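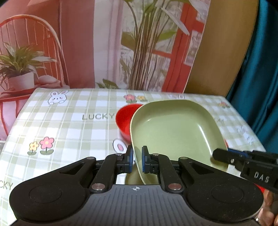
What does Drelow do?
Drelow takes recordings from two hand-held grippers, lines them up in time, works out where each gripper was, and writes the result as training episodes for a policy. It does not train the policy and it does not drive a robot. Most people run it between the recording folder and their own training code.

What input does it need?
One video file and one motion sensor log per gripper, plus the calibration file for each. The two grippers may start recording at different times. A recording with video but no sensor log is skipped and listed in the report.

How are the two streams aligned?
First by clock, then by motion. The clock gets them close enough for the motion step to search a short window. If the motion step can't find a clear peak, the episode is marked "unaligned" and left out of the export. You can set the offset by hand in the review page.

Why did tracking fail on my table?
Usually there was too little fixed detail in view. A plain white table with a plain wall behind it gives the tracker almost nothing to hold on to. A printed cloth and a printed backdrop both help. Repeated prints can cause false matches, so leave loop closure on its default setting if your cloth has a pattern. Check too that the gripper's own arms are masked out.

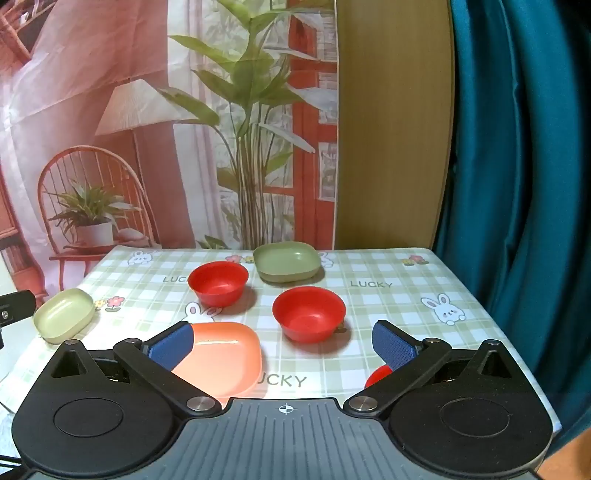
Violeta Farías wrote in to say that the default mask was too small for her fingers, and that her tracks stopped drifting once she drew a new one with the jaws fully open. We agree with that advice. Masks are saved per gripper, so draw one for the left and one for the right.

How is jaw opening measured?
From the video. Drelow finds the two finger pads and converts the distance between them to a width using the calibration file. If one pad is hidden by a dish or by the other gripper, the width is filled in from the frames on either side, up to 16 frames. Longer gaps are left blank.

Can I keep episodes where nothing was picked up?
Yes. Set keep_empty to true. They are off by default.

How long is an episode allowed to be?
The default limit is 400 frames. Longer recordings are split where both grippers are still. Raise max_frames if your task has long pauses.
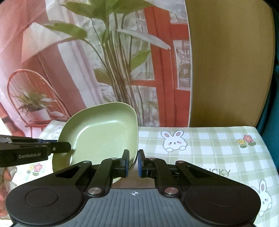
Could the split points be shown before export, asks Lionel Leblanc, so that a bad cut doesn't mean running the whole job again? They can, from version 3 on. Open the review page, turn on "cuts", and drag any marker. Only the episodes next to it are rebuilt.

Does it need a graphics card?
No, but pad detection is slow without one. Alignment and tracking run on the processor either way.

Where do I report a bug?
Use the form on the Drelow support page. Attach the report file and the calibration files. Please don't attach video unless we ask for it.

Page last changed Saturday, April 11, 2020, by Mireille Rolland.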